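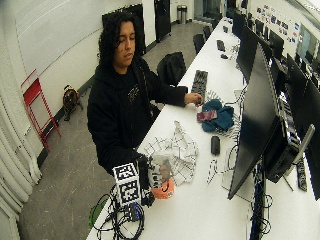
Eyes down at a long desk: neck position is one of the subjects covered in the Clestow guidance.

When Seija Pesonen joined the occupational health unit at Clestow, the organization had a single page of advice on sitting at a desk. It recommended a straight back and feet flat on the floor. Employees were asked to sign it on their first day.

"I signed it too," Ms. Pesonen said in an interview at the Brotinov office. "Then I went to my desk and sat the way I have always sat."

The page has since been withdrawn. Its replacement, issued in January, sets out no correct posture. It asks employees to change position often, to keep the items they use most within easy reach, and to report discomfort early. Ms. Pesonen, who wrote most of the text with Svenja Lehner, described the change as overdue.

"We used to correct people. A supervisor would walk past and tell someone to sit up. They sat up for two minutes. What hurts people is staying in one position all morning, and that includes the position in the old drawing."

The guidance applies to all 2,747 employees. Before drafting it, the unit sent a questionnaire to 900 of them and received 524 replies. Neck and shoulder complaints were reported more often than back pain, a result Ms. Pesonen had expected. She had not expected so many comments on looking down.

"We had spent years on monitor height. People wrote to us about paper, phones, forms, lunch. Much of the day is spent looking at the desktop, and our advice did not mention it." 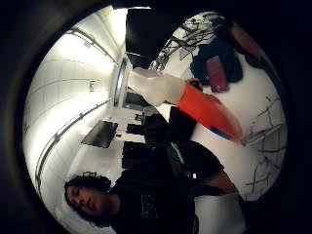 Breaks and who takes them

The guidance recommends a short pause every half hour. Ms. Pesonen acknowledged that few teams manage this. At the Hashemi site, where phone lines are staffed in shifts, employees told the unit that standing up was noticed and remarked upon.

"That is a management matter, and I have said so to the managers," she said. "You cannot hand a person a leaflet about breaks and then count the breaks."

She does not favor reminder software. A trial at Hashemi ended early after employees learned to dismiss the message without reading it. Teams are now asked to agree on their own arrangements, which the unit reviews twice a year.

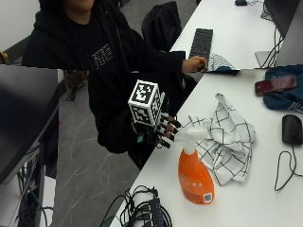 Clestow Occupational Health Unit, Desk Work and Wellbeing

Asked about equipment, Ms. Pesonen was cautious. Requests for adjustable desks have risen, and the unit approves them where there is a medical need. For other employees, it first looks at the chair, the lighting and the reach to the keyboard.

"A keyboard pushed too far back will trouble your shoulders at any desk height. Moving it costs nothing. I would like us to do that visit before we do the purchase."

Workstation visits last 20 minutes and may be requested without giving a reason. The waiting time at Brotinov is currently three weeks. 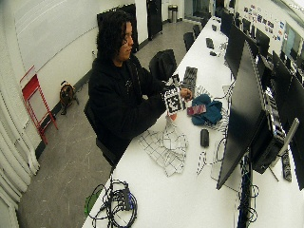 Jeferson Rocha takes a different view of purchasing, and told the unit in writing that three weeks is a long time to wait with a sore neck. In his opinion, adjustable desks should be standard whenever a floor is refurnished, and visits should be kept for those who still have trouble afterward.

Ms. Pesonen said she had read the letter and agreed with him about the wait. A second assessor has been requested. On the desks, she would prefer to see the next questionnaire first.

"People adjust them once and leave them there," she said. "I have one. It has been at the same height since spring."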